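My sister bought me the tablet, so I can't be blamed for any of it. It was a Karkik 5, the small one, and she'd got it cheap from Nurmi's on the corner because the box had been opened and somebody had written VILJA on the lid in green biro.

"It's practically yours already," she said, which was nice of her, seeing as my name is Vilja Hirvonen and hers is the sort of handwriting that could be anyone's.

I did ask. She swore blind it wasn't her pen.

Anyway, I loved it at once! I'd been reading on my phone for years, squinting like a mole, and suddenly there was a whole page of words and I could hold it in one hand and eat toast with the other. The screen was gorgeous. The sound was dreadful (like a wasp in a biscuit tin) but I don't listen to much. I put my crosswords on it, and my library books, and the bus times for Norkden, and by the end of the first evening I'd forgotten I ever lived without it.

The second evening it asked me if I wanted to carry on reading from page 574.

I hadn't started anything. I'd got three library books on there and the longest was over 200 pages if you were generous about the index. But there it was, a little grey box in the middle of the screen, *Carry on from page 574?*, with Yes and Later underneath. No title. I pressed Later, made a cup of tea, came back and it was asking again.

I rang the helpline in Wustden. A very patient young man had me hold down both buttons, then one button, then the other one, and then read him the number off the back. He went quiet for a bit and I could hear him typing.

"And you've only had it since yesterday?" he said.

"Since yesterday teatime."

"It's just that it's been registered to you for 2 years."

I told him that couldn't be right and he agreed that it couldn't, and he said he'd send me an email, and I must say the email came very promptly. It had my name on it and my address and a list of everything I'd bought. One book, no title, paid in full. 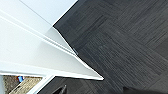
*The white side, as of this morning.*

You'll think I'm daft but I didn't press Yes for nearly a week. I carried on with my crosswords. I got into a routine of pressing Later first thing, the way you'd shoo a cat off a chair, and it never complained, and I never told my sister because she'd only have wanted to have a go herself. She's like that with lifts as well, has to press everything.

Then on the sixth night I couldn't sleep. It was muggy, one of those July nights where the sheet feels like somebody else's, and I thought, oh, get on with it, woman. I went down and sat in the kitchen with the light off and pressed Yes.

It was quite well written! I'll say that for it. A bit heavy on the weather. It started halfway through a sentence, as you'd expect, and there was a woman sitting in a dark kitchen with her feet up on the other chair, reading. She had toast crumbs down her nightie. (I looked. I did.) She was worrying about whether she'd been short with her sister over the phone, and whether the noise in the pipes was going to cost money, and then she heard a key in the front door.

I sat there with my thumb over the edge of the screen where you turn the page.

There were footsteps in the hall, mine I mean, the real one, and the light went on, and there was my sister in her big coat with her hair all over the place. She'd still got the spare key from when I did my hip.

"I couldn't sleep," she said. "I've been thinking about that pen all week. It was me, Vil. I wrote it. Only I've no idea when."

"When did you buy it?"

"Well, that's what I mean," she said, and she sat down, and moved my feet to do it.

I put the kettle on. She picked up the tablet, because of course she did, and she read for a minute with her lips moving, and then she looked up at the cupboard over the sink and back down at the screen.

"It says we're out of milk," she said.

I opened the fridge to check.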